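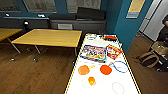 Home | Programs | Reports | Contact

Progress report to the Núñez Fund: school dental screenings
10/06/2021
By Ivana Vergara

Hi everyone, and thanks for being so patient with this one! I know you wanted it before the board met, but two schools sent their consent forms back late and I didn't want to give you half the numbers.

We've now screened 525 kids, and 218 of them went home with a note asking the family to book a full visit. That's higher than I guessed back in May. Most of it is plain old cavities on the back teeth, plus a fair number of kids who need sealants and never got them (a lot of checkups got skipped last year).

The supply order from Droltum finally came in, all 2000 toothbrush kits. The floss was missing from a few cartons and they're sending more. We're still short 2 hygienists for the Friday visits. I've talked with the Cultora clinic about borrowing someone from their staff, and they sound willing, but I don't have it in writing yet.

One money question for you. The line for translated take-home sheets is nearly used up, and I'd love to move what's left of the mileage budget over to it. We drove a lot less than planned once the schools let us leave the portable chairs overnight. Could you let me know if that needs a formal request or if an email is fine?

Next up are the follow-up calls to families, which I'm starting Monday.

Recent reports
Sealant days at Flerkiretti Elementary
Spring supply order
Portable chair repairs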